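## 4. Wet bench: filling the etch bath and first rate check

Read section 3 first if the exhaust hasn't been balanced. Don't skip it.

**Caution:** Buffered HF. Face shield, apron, long gloves over nitrile. Calcium gluconate gel on the shelf and in date. No one works this bench alone.

1. Exhaust on. Wait for the green lamp on the Zamier panel. Amber = stop, go back to 3.2.
2. Close the drain valve. Check it by hand, the panel only knows what the switch tells it.
3. Rinse the tank twice with DI water, dump both to the acid drain.
4. Fill to the lower line with fresh BOE. Pour slow, bottle lip against the tank wall.
5. Start recirculation at low. Look for bubbles in the filter housing. Bleed untill they stop.
6. Set bath temp on the Sengar controller. Leave 7 minutes after it reads steady.

**Note:** if the tank was last used for nitride work, do step 3 again. Log it.

### 4.1 Rate check

1. Two test wafers, thermal oxide, 200 nm nominal. Measure both before, centre and 4 edge points.
2. Load in the PTFE carrier, flats up. Empty slot between them.
3. Dip one for 100 seconds. Out, straight to the quick-dump rinser, full cycle.
4. Spin dry. Measure the same points again.
5. Work out the rate, enter it in Gritik under the bath number and not the wafer number.
6. Second wafer: same again with the time the rate gives you. If the two rates disagree by more than 2 percent, don't release the bath.

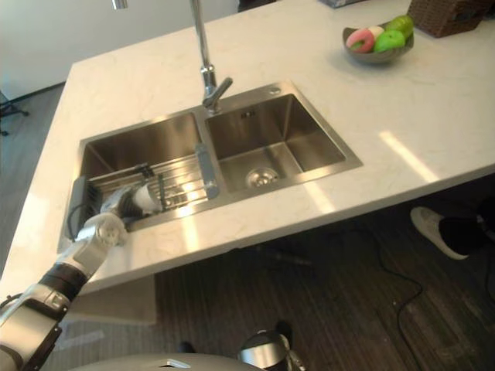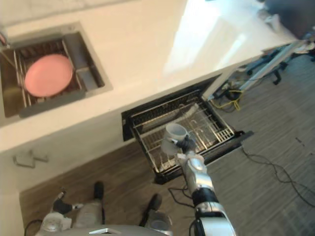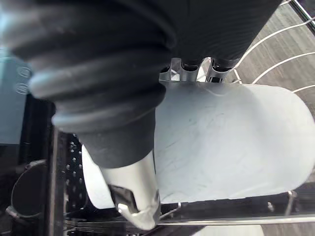 Kiran Thakur: Step 6 wants a line about the carrier. A cold carrier straight out of the rinser pulls the bath down and the second wafer always reads slow. We failed a perfectly good fill in September over that. Park it in the bath for a couple of minutes first, then load.

Added, see 4.2.

### 4.2 If the rate is off

- Slow on both wafers: check temp with the dipping thermometer. Controller offset drifts.
- Slow on the second only: carrier was cold. Soak it empty, repeat with a new wafer.
- Fast on both: wrong dilution. Read the bottle label again before anything else.
- Edge faster than centre: recirculation too high. Drop a notch, wait, repeat.
- Patchy colour after the dip: wafers were dirty going in. Clean and start over with new ones.

**Caution:** never top up with neat HF to chase a slow rate. Drain and refill.

### 4.3 Release

1. Lid on. Tag the bath with date, rate, initals.
2. Set status to "ready" in Gritik. The Cider scheduler picks it up on the next refresh, no need to restart it.
3. Used test wafers go in the monitor box, face the same way as the rest.
4. Rinse gloves before taking them off. Then wash hands.

Draining and disposal in section 5.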